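Kramer Reuse Store: progress report to the Skiler Fund
Second report, 8/26/20

1. Period covered

The report covers the work done since the first instalment was paid in May. It follows the headings in the grant agreement. Spending is dealt with in section 4.

2. Premises

We took over the unit on Allari Road at the end of May. The landlord had agreed to mend the roof over the rear bay before we moved in, but the work was done three weeks late, and for that time everything had to be kept at the front. The roof is now sound. The electrics have been tested and two sockets by the side door were replaced. The old carpet has gone and the concrete has been sealed.

The shutter still sticks. We have had one quote for repair and are waiting for a second from Sarker, who fitted it originally. Until then we are using the side door for deliveries, so anything wider than a single wardrobe has to be turned away.

3. Stock and members

The store takes in unwanted craft, office and school materials and passes them on to groups who pay a yearly fee. At the date of this report we have 248 member groups, against a target of 285 for the end of the year. Most of the new ones are playgroups and primary schools. Youth clubs have been slow to join, as many were closed over the spring and have not yet decided when they will open again.

Donations fell sharply in the spring and have picked up since. Offices clearing desks have sent us more pens, folders and paper than we can shelve. Fabric is short. We have asked two upholstery firms for offcuts and one has said yes.

Small items used to be kept in cardboard boxes, which did not last. We are moving to rigid bins as we get hold of them, mostly second-hand.

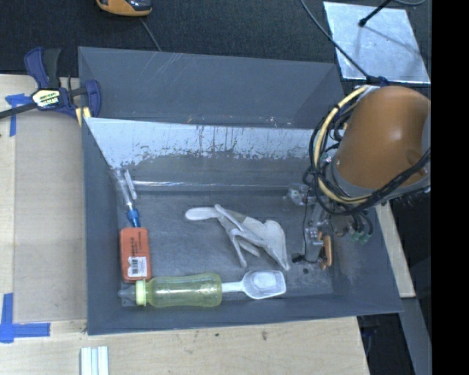

Grey storage bin on a wooden tabletop.

The bins are being labelled by type of material and each shelf has a number that matches the stock list. Half the shelving has been done. The rest will follow when the last uprights arrive.

Members now book a time to visit. Slots last 45 minutes and only one group is let in at once. We expected complaints about this and have had few. Several groups have asked us to keep the booking system for good, and we would like to do so on weekdays.

4. Spending

Rent and insurance are in line with the budget. Shelving cost less than planned, as we bought part of it used from a shop that was closing. Heating has not been tested yet, so the winter figure is still the one in our application. We spent £105 on hand gel, screens and floor tape, which was not in the budget, and took it from the travel line. Please let us know if you need a formal request for that change.

5. Problems

The van is off the road with a gearbox fault. We are hiring one twice a month, and collections outside the town have stopped for the time being. The online stock list is also behind. It was to have opened to members in the summer, but the person building it was only free for part of that time. A trial version is in use in the office.

6. Next steps

Finish the shelving and the remaining labels.
Settle the shutter repair.
Write again to the youth clubs with a reduced fee for the first year.
Open the stock list to members.
Send the signed accounts with our final report.

We would be glad to show someone from the Fund round the store. Please ring the office first so that we can keep a slot free.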